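3.2 Maintenance of the hand-held gripper

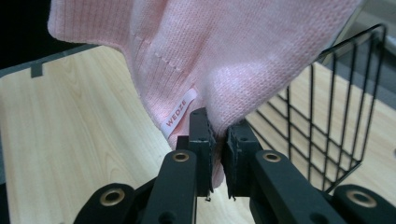 Figure 4. The gripper closed on the lower corner of a pink knitted garment, next to the wire basket. The four brass-colored eyelets are set in the linkage arms.

The garment station at Vemard uses one hand-held gripper of the Bernora type, with a camera fixed behind the linkage. In this section we describe how the tool was prepared and kept in order during the recording period. The same tool was used for all 1377 grasps reported in Section 4, and we did not replace the main body at any time. Only the finger pads, the pivot parts and one cable were changed.

The two fingers are carried by black plastic linkage arms (Figure 4). Each finger has a flat rectangular pad, and its inner face has a rough surface for holding the cloth. We found in early tests that smooth pads let thin fabric slide out when the operator lifted the garment by a corner. The rough pads solved this for most of our items, but they collect fibers. Knitwear is the worst case. After a long series of sweaters the fibers fill the surface, and the pad then behaves almost like a smooth one. For this reason the pads were brushed with a dry nylon brush after every 200 grasps, and at the end of each session in any case. We did not use solvent, as it made the glue behind the pad soft.

The edges of the pads wear faster than the center. A garment corner is usually taken near the finger tips, and a thick fold pushes the pads apart on one side. We accepted a frayed edge as long as the two pads still met along their full height. This was checked by closing the gripper on a strip of office paper and pulling the strip by hand. If the paper came out from the upper part of the pads but not from the lower part, both pads were changed together. Changing only one pad gave an uneven grip, and we stopped doing it after July.

The pivot holes of the linkage arms are lined with metal eyelets. In the first version of the tool the pins turned directly in the plastic, and the holes became oval. The play at the finger tips was then large enough to disturb the opening width which we estimate from the camera image. The eyelets removed most of this play. They are pressed in with a hand tool and must sit flat, otherwise they rub on the neighboring arm. A very small amount of dry lubricant is put on each pin. Oil should be avoided, because it moves to the pads and from there to the garments.

After any work on the pivots, the opening width was calibrated again with the Pudell gauge blocks. The calibration takes 4 positions, from closed to fully open, and each position is recorded twice. When the two readings did not agree, we looked first for fibers around the pins, and this was nearly always the cause.

The cable was the weakest part of the station. It failed at grasp 245, at the point where it leaves the handle. We moved the clamp further back and left a small loop, following the layout of Govindasamy, and no other cable failure was observed. Grasps made between the last good check and the repair were removed from the data.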